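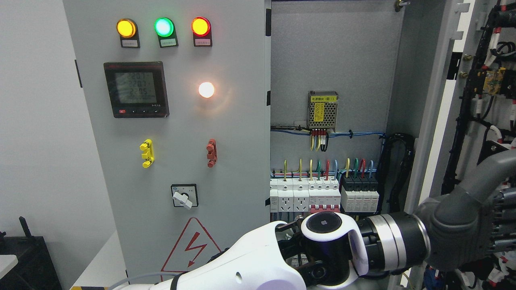
Clerstead Facilities Group
Minutes of the Electrical Safety Meeting, 13th November

Present: Lorraine Henare (chair), Ashok Uniyal, Shirin Naseri, Arash Hashemi
Apologies: Esmaeil Hashemi

1. Minutes of the June meeting were approved with one spelling correction.

2. Control cabinet, work order 3068
Mr. Uniyal reported on the training cabinet. Members asked that the label plates under the indicator lamps be reprinted in larger type. Ms. Naseri will obtain a price from Hassanpour. 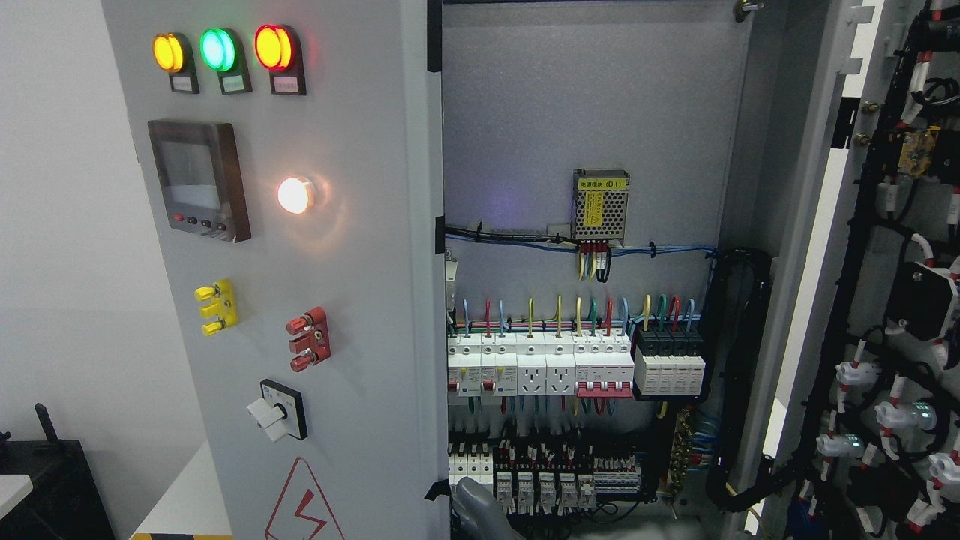

Item 2: Control cabinet with lamps lit and power supply module on the backplate.

The chair asked that the wiring drawings be brought up to date before the next inspection — the set on file is marked revision 2. Mr. Hashemi to action.
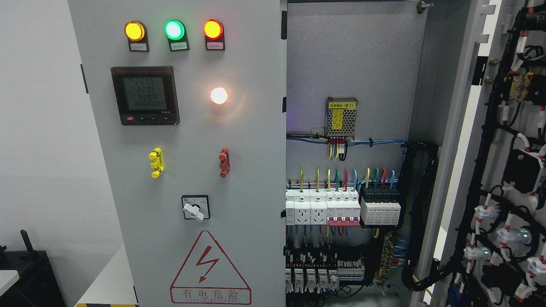
He will also add the meter and the selector switch to the parts register, which has no entry for either.

3. Budget
Purchase request 2346 was approved. The request from Kodik was held over.

4. Any other business
None. The meeting closed at 15 minutes past four.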